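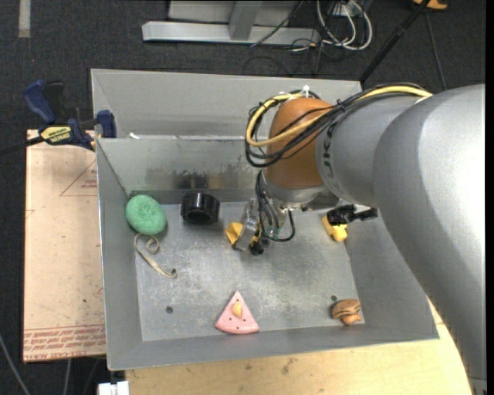 Robot arm above a metal bin of toys and household items

Hair removal with laser: the consultation and the aftercare
Speaker notes, Yesenia Cuadros, Castuvow Skin Clinics
17 October 2026

Slide 1. Title
Say hello, give name and job. Phones on silent. Questions at the end, but stop me if a word is unclear. The talk lasts 30 minutes.

Slide 2. What I will cover
The first visit. The test patch. What we tell people to do at home. What to do when someone rings with a worry. I am not covering settings or machine choice. Kohei Minami has the next slot and will go through those on the Trulex.

Slide 3. Where this comes from
We went back through 285 client records from our Silero Street and Abubakar Road clinics. These are our own notes, kept by our own staff, so treat them as that and no more. We were looking for calls and return visits after treatment. Most of the calls were about things we could have explained at the first visit.

Slide 4. The first visit
Ask about medicines, including creams and anything bought over the counter. Ask about cold sores, keloid scars, pregnancy, and any skin condition on the area. Ask about sun and sunbeds, and ask about fake tan separately. People do not think of fake tan as a tan.
Ask how they remove hair now. Waxing, threading and plucking take out the root, and the laser needs the root to be there. Shaving is fine. We lost a lot of appointments to this one. Clients had waxed the week before a holiday and nobody at the desk had mentioned it.
Write the answers down in the client's own words where you can.

Slide 5. Hair and skin colour
The light is taken up by pigment. Dark, coarse hair responds best. White, grey, red and very fair hair respond poorly or not at all. Say so before any money changes hands.
Darker skin takes up more of the light and needs the right type of laser and a trained person using it. If your clinic does not have that, refer on. Do not try a low setting and hope.
(Pause here. There was a long discussion at this point in March. Allow for it.)

Slide 6. What to promise
We say "long-term reduction". We do not say "permanent removal". Several sessions are needed as hair grows in stages and only some of it is at the right stage on any one day. Hormonal growth on the face may come back and need top-ups. If a client has sudden new growth on the face or body, suggest they see their GP first.

Slide 7. The test patch
Do it on the area to be treated, or as near as you can get. An inner arm patch tells you very little about a bikini line.
Record the setting, the place and the time. Leave enough time before the first full session for a slow reaction to show. Patch again if there is a new medicine, a new tan or a long gap in treatment.
Show the blank form. Copies are on the table by the door.

Slide 8. What is normal afterwards
Redness and a little swelling around each hair. A feeling like mild sunburn. Both usually settle within hours or a few days. Hairs that seem to grow in the next couple of weeks are often being shed, and clients take this as failure. This was the most common call we had.

Slide 9. Home care
Cool packs wrapped in a cloth, never ice straight on the skin. Loose clothes. Plain, unscented moisturiser. No hot baths, saunas or hard exercise for the first day or two. High factor sun cream on any area that sees daylight. No picking. Shave between sessions if they want to, once the skin is calm.
Give this on paper as well. We tried email only and went back to paper.

Slide 10. When to bring them in
Blisters, crusting, weeping, pain that gets worse, or patches that turn lighter or darker. See them the same day if you can. Take a photo with consent, tell the clinic lead, and write it up before you go home. Anything near the eye, or signs of infection with fever, goes to urgent medical care.
Whoever answers the phone needs this list next to them – it is no use in the treatment room drawer.

Slide 11. Questions
If asked about home devices: they are weaker, and the same rules on tanning and skin colour apply. Clients should tell us if they are using one between sessions.
If asked about prices: see me afterwards.
Hand over to Kohei. He needs the other laptop cable.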